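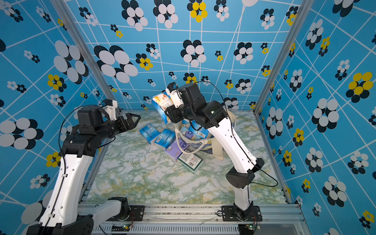

Robot arms, a canvas tote bag and packaged tissue products.

1/ The Surkel Reading Room continues its notes on place names in the Hebrew Bible. The present thread concerns Aphek, a name borne by more than one locality. Verse numbers follow the common English versions.

2/ The name is generally connected with a root meaning "to hold" or "to restrain", and in place names has been taken to denote either a stronghold or a stream bed. The Reading Room's index records both views and does not choose between them.

3/ Aphek in the Sharon. The king of Aphek appears in the list of kings defeated by Joshua (Josh. xii. 18). The Philistines encamped at Aphek while Israel lay beside Ebenezer (I Sam. iv. 1), and the ark was taken in the fighting that followed. The site is commonly placed at Ras el-Ain, near the sources of the Yarkon.

4/ A second Philistine muster at Aphek is reported before the battle of Gilboa (I Sam. xxix. 1). Some older writers looked for a separate Aphek near Jezreel on the strength of this verse. Most now read it as the same town, the army assembling there before its march north.

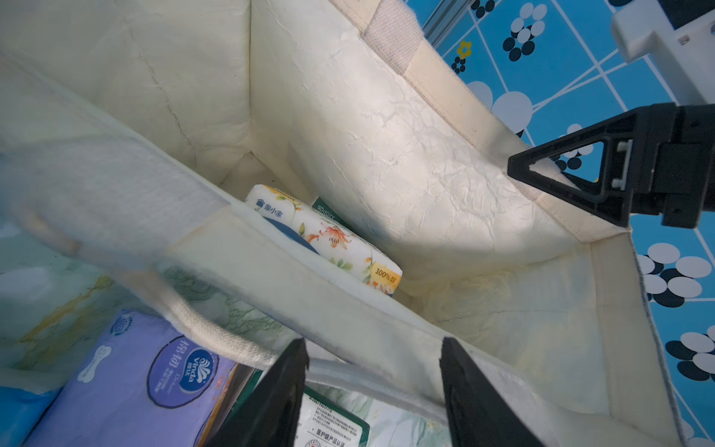 5/ The order of the chapters has some bearing on the matter. Saul's visit to the woman of En-dor is told in I Sam. xxviii, with the Philistines already at Shunem. The muster at Aphek follows in the next chapter, although it would naturally come earlier in the march. Readers using a wall map should trace xxix before xxviii.

6/ Aphek in Asher. Listed with Ummah and Rehob (Josh. xix. 30), and given as Aphik in Judg. i. 31, among the towns whose inhabitants Asher did not drive out. Tell Kurdaneh, in the plain behind Acre, is the identification most often favoured.

7/ Aphek of the Aramean wars. Ben-hadad went up to Aphek to fight against Israel, and the wall of the town fell upon those who had fled there (I Kings xx. 26-30). Elisha later promised Joash a victory at Aphek (II Kings xiii. 17). A location east of the Sea of Galilee is usually proposed, and the neighbouring village of Fiq is thought to preserve the name.

8/ Aphek "to the border of the Amorites" (Josh. xiii. 4) has been sought at Afqa in Lebanon. The Reading Room's card carries a query mark, as it has since the catalogue was first compiled.

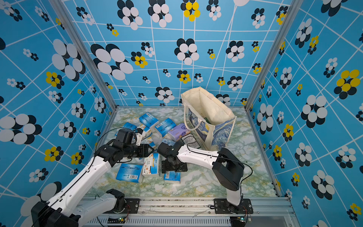 Tonantzin Salinas asks whether Aphekah in the hill country of Judah (Josh. xv. 53) should be counted as a fifth, or whether the feminine ending is enough to keep it out of the series.

9/ Aphekah has its own heading in our index, with a cross-reference from Aphek. It is named between Beth-tappuah and Humtah, in the district of Hebron, and its position has not been settled.

10/ Corrections to the published index may be sent to Hermenegildo Magaña at the enquiries desk. The letter A has been revised to 19/03/2021. Entries under B, beginning with Baal-hazor, are to be released in October.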